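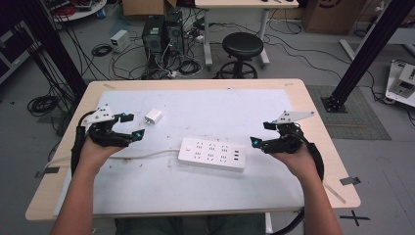
What should a small workshop budget for when it buys its first robot cell? The price of the arm, and then a good deal more for everything the arm has to be plugged into, bolted to, taught by and stood beside.

I have sat through enough supplier presentations to know how the second half of that answer gets left out. The slide has the arm on it, the arm has a price, and the price is lower than it was last time. Someone in the room does a quick sum against a year of wages and the meeting gets cheerful. I am usually the one who spoils it by asking what the bench costs.

Take the training side, which is where the money is meant to be saved these days. You don't pay a programmer, we're told, you pay an ordinary worker to hold a pair of hand-held grippers and do the job while the system learns from it. Fine. I've nothing against the idea. But look at what that worker needs before the first attempt is worth keeping. Two grippers, each with its mounting plate and its cable. A flat white surface taped down to a table. Something to pick up, in this case a power strip and a little charger cube. Computers on the floor, with a thicket of leads around them. Framing for whatever has to be held steady. A stool for when the arms get tired. Not one of those items is exotic and I have never seen all of them on a single quote.

Delwyn Merrick, who did our purchasing for years and now does it for a joinery firm with deeper pockets, used to keep a column in her spreadsheet headed "and then". The arm, and then the stand. The stand, and then the floor it gets bolted to. When we looked at the Otetti package she filled that column before the rep had finished his coffee. Her complaint was that he could tell us the repeatability to a fraction of a millimetre but couldn't tell us how many power points we'd need. We had to ring him back on the Tuesday, and he still didn't know.

Power points sound petty. They aren't when your building was wired for a drill press and a kettle. Our electrician's quote came to 392 dollars for the extra outlets alone, and that was the cheapest line in the whole column. The floor mat was dearer. So was the cable, which everyone assumes is free because there's always a box of it somewhere. There is always a box of it, and it's always the wrong cable.

Then there's labour. The Evasura brochure talked about 600 demonstrations as if they fell out of the sky. A person does each one. A person picks up the adapter, puts it where it goes, resets the table and starts over, and that person is on your payroll and is not doing the work you hired them for. If the product changes, they go back to the table. I asked two suppliers what a changed part would cost me in retraining hours. One sent a case study about a bakery. The other, Henare, at least wrote back that they couldn't say until they'd seen the part, and I thought better of them for it.

I'm told I am too hard on all this, and that the equipment is improving faster than my opinion of it. Could be. I've been wrong before, most memorably about the label printer, which I fought for two years and now wouldn't be without. But the label printer came in one carton with one plug. I could see the whole of it when I signed. With robots you sign for the centrepiece and discover the rest in instalments, and each instalment is small enough to approve without a proper argument. That's how a sensible organisation ends up with a corner of the building it can't use for anything else and a maintenance line it never voted on.

The Vurnberg people have a finance plan that spreads the payments, and it will suit some. My objection is that it spreads only their part. The bench, the wiring, the spare leads and the hours at the table all land in the first few months, out of ordinary money, while everyone is congratulating themselves on the monthly figure.

So before February, when our capital requests go in again, I'd like to see a different sort of proposal. Put the arm on the last page. Start with the floor plan, marked with where every cord runs and who steps over it. Put down whose hours go into the training and what they stop doing meanwhile. Name the person who'll be rung when it stops at four in the afternoon, and get their rate in writing. If the sum still works after that, I'll second the motion and help carry the boxes in.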